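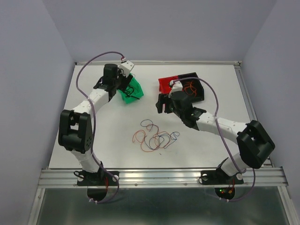
# The Wire Sorters of Nitholm

At 4:15 in the afternoon, when most of Nitholm Technical High School has emptied into the parking lot, the old drafting room on the second floor gets loud. Someone is arguing about joint limits. Someone else is eating cereal from a measuring cup. And Dewanti Sinaga, a junior with a pencil stuck through her hair, is trying to get everybody to be quiet for one minute so she can start a run.

She gets maybe twenty seconds, which is enough. The left arm swings out over the table, hesitates, and dips toward the wires.

The robotics club here has spent the year on a job most of us do badly and with a certain amount of swearing: taking a snarl of loose wire and sorting it by color into bins. It's the open challenge in the Pesden Cup, a regional student contest that gives every team the same assignment in September and then leaves them alone with it until spring. Past assignments have included stacking cups and setting a dinner table. This year's rule sheet fits on a single page, and the line everybody in the club can recite is the one that says wires "shall be presented in a natural tangle."

"We laughed when we read that," says Shewit Abdella, a senior and the club's captain. "We thought, great, wires, they don't even roll away. We were so dumb."

A cup is the same cup wherever you put it. A wire is a new shape every time you touch it. Pull one end and the other end goes somewhere you weren't looking, and usually it takes three of its friends along. The cameras have trouble with it too, because a thin wire is only a few pixels wide and disappears under its neighbor every inch or so. Most of the software the club had used in earlier years starts by figuring out exactly where an object is and which way it's facing. Ask that question about a curl of wire and you get nonsense back.

So they threw that approach out before Halloween and started teaching by demonstration. A student moves the arms through the whole task by hand control, the computer records what the arms did and what the cameras saw, and after enough of these recordings a learning program tries to work out what to do on its own. The club has 628 recordings so far. Of those, 451 were clean enough to train on. The rest are in a folder called "oops," and I spent a very happy half hour watching them. In one, the arm carries a wire to the container with enormous care, lets go, and then catches the same wire on its way back out and drags it across the whole table. The room groans every time that clip comes up, and it comes up a lot.

Kilian Leitner has made more of the recordings than anybody. He's a sophomore who joined because his bus comes late, and he turned out to have the hands for it. Watching him drive is a treat. He goes in slow from the side, lifts a little, waits for the loops to settle, and lifts again.

"You have to be boring," he told me. "If I do something fancy, the robot learns something fancy, and then it does it at the wrong time."

The club learned that one the hard way in November. Two drivers had been picking up wires in two different styles, one pinching near the end and the other grabbing the middle, and the trained program split the difference. It reached for a spot between the two and closed on air, over and over. Abdella wrote a page of driving rules that week and taped it to the cabinet. Rule one is "Pinch near an end." Rule two is "Look at what the arm sees, not at the table."

That second rule is tougher than it sounds. From a stool beside the table, the whole job is laid out in front of you and the answer seems obvious. The view from up at the gripper is a different world. The fingertips are huge, a single cable becomes a big lazy arch, and everything past it tips and swings as the wrist turns.

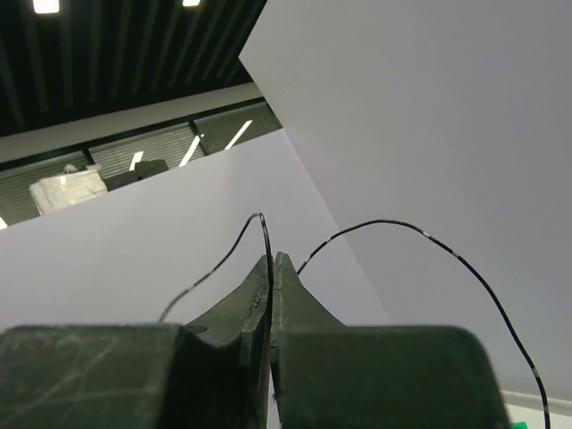 New drivers get a little seasick. Sinaga, who handles the software, makes them practice on the wrist view alone for their first two sessions, with a cardboard shield blocking the table. She says it's the fairest way to learn what the program has to work with. If a person can't tell from that picture whether the wire is held, she doesn't see how a computer could.

Nothing about the build is precious. White printed parts, black motors, purple cables looping off the grippers and running down the arms. The printed segments come off the school's own printers, and a cracked one can be replaced overnight. Hanne Ahonen, the physics teacher who has run the club for nine years, likes it that way.

"If they're afraid of breaking it, they won't try anything," she says. "I want them to try the bad idea before dinner, so they have the evening to think about why it was bad."

Her own rule is that she doesn't touch the keyboard. I saw her tested on this. The right arm had stopped short of its container three times in a row, and Ahonen plainly had a theory. She folded her arms, walked to the window, and studied the bike racks until Leitner noticed that a wrist camera had been bumped out of position. It took him ten minutes. She told me later she'd spotted it in the first one.

Help comes from outside too. Vilja Lahtinen, who captained the club and now studies engineering at Mikivberg, calls in most weeks to look at training results with Sinaga. Kemppainen, an electrical shop across town, hands over its scrap wire by the bucket. Good scrap matters a lot, because new wire off a spool all bends the same direction, and a robot raised on it gets confused by anything with a kink. The club's favorite bucket came out of an old elevator panel. It's terrible stuff, stiff and twisted, and they adore it.

On my last afternoon, they let the program run by itself on a fresh pile, blues and oranges mixed. The first pickup was gorgeous. A single orange wire came up out of the heap, shook free of one loop, and went into its bin with hardly a wobble. The second brought up a clump of four, and the arm simply held them in the air for a while, as if hoping one would leave. Leitner put his hood up over his face. Then two dropped, the arm moved again, and an orange and a blue went into the orange container together.

"Half right!" somebody yelled from the back.

Sinaga was already typing. She wants to record a set made up entirely of clumps, with the driver putting the extras back down every time, and she thinks they can get it done before the contest if people stay past six. Abdella asked who could stay. Every hand but one went up, and that one belonged to a freshman who had to call home first.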